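Sorting Loose Bricks Into a Bin: Project Report

Group members: Petrică Costache, Refilwe Ndlovu
Edstead, Design and Technology, July

2. Method

We wanted to know if the way a pile of toy bricks is laid out changes how long it takes to put it away. The bricks came from the Findwood box in the classroom, 318 pieces in all, and we used only a small part of them for each trial. A trial started with the bricks heaped on the front table and ended when the last one was in the bin. Anything dropped on the floor added 20 seconds.

We ran 12 trials with the bricks heaped and 12 with them spread flat. The bin stayed to the right of the pile.
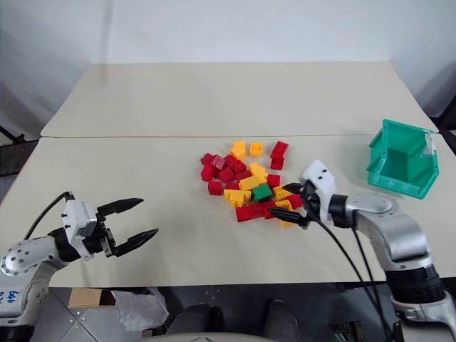
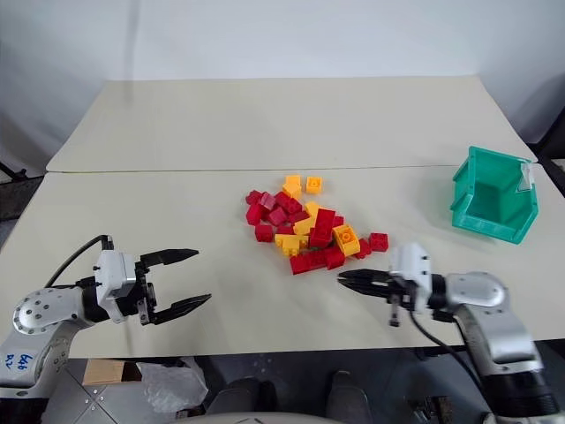
Figure 1. Red and yellow bricks on the front table, with the green bin empty, in both views.

3. Problems

Bricks lying on their sides were harder to pick up than we expected. Petrică timed the first trials from the wrong signal and we had to repeat them. We also planned a limit of 30 seconds per trial but dropped it after the first afternoon.

Next time we would weigh the bricks before each trial and keep the colors equal.

Comments (2)

mosero_k: Did you try it with the bin on the left?

Refilwe: No, we ran out of time. Voicu's group might do it next term.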